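Gripper width drifts when both hands are close together
12 replies, page 1

kwadwo_k
Okay, stuck again. My width estimate is fine with one gripper, but when the second one comes into view it jumps by almost 11 mm. I think the tracker grabs the wrong blue pad. I'm running the Kasero filter at defaults, and it's worst on fruit. 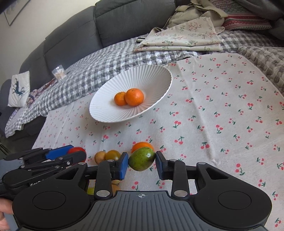

Mango between the pads, second gripper at the left.

I'm about to just raise the smoothing to 16 frames and move on.

tinbadger
Please don't! You'll smear every grasp onset and your policy will close late. Mask everything outside your own finger region first.

ekua.baidoo
Masking helps, but it falls apart on handovers, when the other pad is inside the mask anyway. I'd gate on the last width — reject any jump the fingers couldn't make in one step.

tinbadger
Gating locks onto a bad value if the first one is wrong. Been there with 2000 episodes, ugh.

kwadwo_k
So mask, then gate, and reset on full open? Trying that tonight, will post the plots.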